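Zipper week, and a bag that fought back

May 26, 2021

Quick one because I have to be out of the house by 6 and there's still thread all over my shirt. The crossbody is done. The Wilden, finally. I've been promising pictures of the pattern pieces and a real writeup since December so this is half of that, the writeup half.

Background for anyone new. The Wilden is Gwendolyn Ridgeway's pattern, the one with the recessed zipper and the wraparound gusset. I bought it the day she put it up and then got scared of it. Printed it, taped it, folded it into the envelope, made two zip pouches and a tote instead. You know how it goes.

Fabric: waxed canvas from Granico, the dark olive. 108 inches was what they had left on the bolt so I took all of it. Way too much for one bag. Lining is a quilting cotton I've had forever, little mustard dots, no idea who made it. Interfacing on the lining only, the woven kind. I tried it on a scrap of the canvas too and the iron pulled the wax right up into the pressing cloth. Brown smear. Smelled like a candle. Don't.

So no ironing the outer. Finger press, then a wooden clapper, then clips. Lots of clips. Pins leave holes in this stuff forever, I've got a row of them along the bottom of the back panel from when I forgot for about ten seconds what I was sewing. 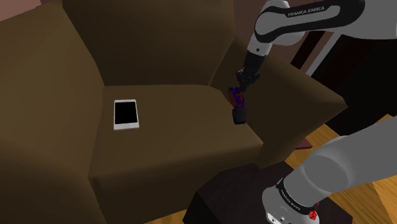
What needle do you use on waxed canvas?
A size 100 jeans needle for two or three layers, 110 once you get to the strap ends and the gusset corners. Change it sooner than you think you need to. Wax builds up by the eye and then the stitches start skipping, and you'll blame your tension like I did for a whole evening.

Demetrius Pennington asked me that one by email and then asked what thread, so: bonded polyester, size 40, same in the bobbin. My machine is a plain domestic, nothing fancy, and it took it fine with the top tension loosened a bit. Stitch length 3.5 for construction, 4 for topstitching. I hand cranked the worst spots.

Ok the gusset. This is the part everybody emails about. It's one long strip, and it goes around the sides and the bottom in one go, and the corners are tight. The instructions say clip every quarter inch into the seam allowance. I clipped every half inch because I was tired and thought canvas would forgive me. Got a pleat in the first corner you could lose a dime in. Ripped it out, clipped properly, went back in. Better. Still not great on the lower left but it faces my hip so whatever.

Things I'd tell myself before starting:

Mark the centers on everything. Top, bottom, gusset, lining gusset, all of it. I used little snips in the allowance and I missed the lining gusset, and the lining has a very small twist in it now that I can feel every time I reach for my keys.

Sew the zipper panel before you touch the straps. The pattern has it in the other order and I think that's a mistake, or maybe just how she likes to do it. With the strap tabs already basted on you're wrestling hardware under the presser foot while trying to keep a zipper straight. I scratched a ring.

Hem clips from the office supply drawer are stronger than the sewing ones but they dent the wax. Dents rub out with your thumb, mostly.

Hardware is from Duline, antique brass, 1 inch D rings and a swivel hook set. Nice weight to them. The slider is a bit stiff and I keep having to walk the strap through it with two hands. Maybe it loosens up. The magnetic snap on the outside pocket I had left over from the Ambrose clutch, the one I gave up on and cut apart for its lining. So that project did turn into something.

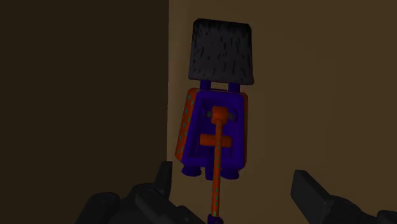
The pocket I changed. Gwendolyn has a slip pocket on the back panel, open at the top, and I carry my phone there, and I'm a person who drops phones. So I cut it an inch and a half taller and added a flap. Flap is two layers of the canvas, wrong sides together, edges left raw and topstitched at an eighth. Waxed canvas hardly frays so you can get away with it. I rounded the corners using a jar lid. If you do this, put the snap in before you attach the lining behind it, otherwise the prongs go through to the inside and scratch up everything you own. I did it in the right order for once.

Inside there's the zip pocket like the pattern says plus a pen slot I made up. The pen slot is too narrow for the pen I bought it for. It fits a crochet hook. Fine.

Turning the thing was horrible. The opening in the lining is supposed to be 8 inches and I left maybe six, and pulling stiff canvas through that is like birthing a boot. Got creases everywhere. I left it stuffed with towels overnight and a lot of them settled, and then I hit the rest with a hair dryer on low, which softens the wax so you can smooth it out with your palm. Do that outside or with a window open. The creases that stayed I kind of like, it looks like I've owned it for a while.

Topstitching around the opening was the last step and I was dreading it and it went fine. Took it slow. One wobble by the zipper stop where the foot rode up on the bulk. Next time I'll fold up a scrap and put it behind the foot to keep it level, the way you do for jeans hems. I know this trick. I've told other people this trick.

Would I make it again? I've already cut a second one, smaller, out of the leftover canvas. I took the whole pattern down to 80 percent on the copier and I'm going to regret it at the zipper becuase the zipper doesn't shrink with it. So I'll redraw that panel by hand. The strap width stays as is or my hardware won't fit.

Total time, no clue. Four evenings and one long afternoon with a lot of standing around looking at the instructions. If you've done a few zip pouches and one bag with a boxed bottom you can do this one. If you haven't, do the boxed bottom first, the corners will make more sense after.

Strap came out a little long on me even at the shortest setting. I'm 5'3" and the pattern doesn't say who it's drafted for. I'd take off five inches before you sew the ends down, or just hold it up to yourself in the mirror first like a sensible person.

Still need to answer the comments from the last post, I see them, I'm just behind. And somebody asked where the dotted cotton is from and I truly dont know, there's no selvage left on it. If you recognize it when I get the lining photos up, tell me, I'm down to a scrap and I want more.

Ok going.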